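Brilis Sack Pot with Figure: a small pot for a desk or shelf

I bought the Brilis sack pot in May from Plukholm, the home goods shop that sends a catalog every few weeks whether you want it or not. It cost $18. The catalog files it under planters, the box says "decorative container," and I have now had it long enough to say which of those is closer.

It comes in one size and, as far as I could find, one color. I wanted something for the corner of a work table that would hold a few small things and be pleasant to look at.

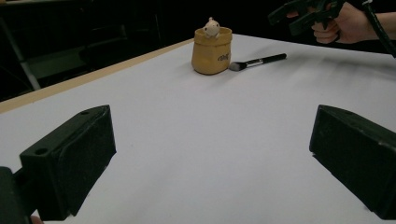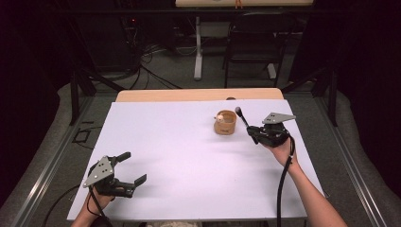
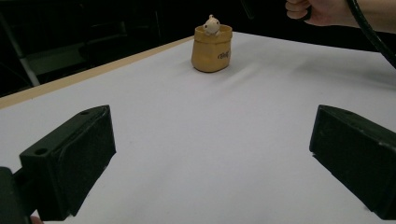
The small yellowish pot on the white tabletop.

Size first, as the listing is vague about it. This is a small item. If you are picturing something for a kitchen herb, go up to a real planter. The opening is narrow to begin with, and the figure takes up part of it. What's left over will hold paper clips, a couple of rings, or one very small succulent if you are patient with a teaspoon. I tried pens and they made the whole thing look crowded, so they went back in a mug.

The shape is the reason to buy it. It is made to look like a paper bag with the top rolled down, and the rim has enough of a wave in it to be convincing. The creases are molded in. They are shallow, which I was glad of, since deep ones would collect dust. The finish is matte and the lettering on the front is a loose script in a dark color. I would have been happy with no lettering at all, but it sits off to the right side and you can turn it to the wall.

Then there is the figure, a little white animal looking out over the rim. Plukholm calls it a bear. My sister says mouse. It has a round head and dark eyes, and it is the part visitors comment on. I am not usually a person who buys pots with animals in them and I expected to get tired of it. So far I haven't.

Problems. There is no drainage hole in mine, and no saucer in the box. With a live plant you have to water by the spoonful and keep an eye on it. I put a pinch of gravel at the bottom and that helped some. The base is also unglazed underneath and left a faint gray line on a painted shelf when I slid it. A felt pad fixed that. It should come with one.

Cleaning is easy enough on the outside with a damp cloth. Around the figure it is fiddly, and a dry paintbrush works better than anything else I tried. Matte finishes show fingerprints from hand cream, so wipe it sooner than you think you need to.

I compared it with two others before ordering. The Loda mini pot has a proper hole and a tray and is the better choice for a plant, but it is a plain cylinder and looks like every other pot on the windowsill. Wijesinghe makes a hand-thrown sack vase that is much nicer up close – heavier, with a better rim – and it costs $89. I would like to own that one someday, though I wouldn't keep paper clips in it.

Packaging was good. Mine arrived in a snug cardboard insert with nothing chipped. The return window at Plukholm is short and you pay the postage, so open the box the day you get it and check the rim and the ears.

Buy it as an ornament that can hold a few small things. For a plant, get the Loda. I have ordered a second one for my sister, who still says it is a mouse.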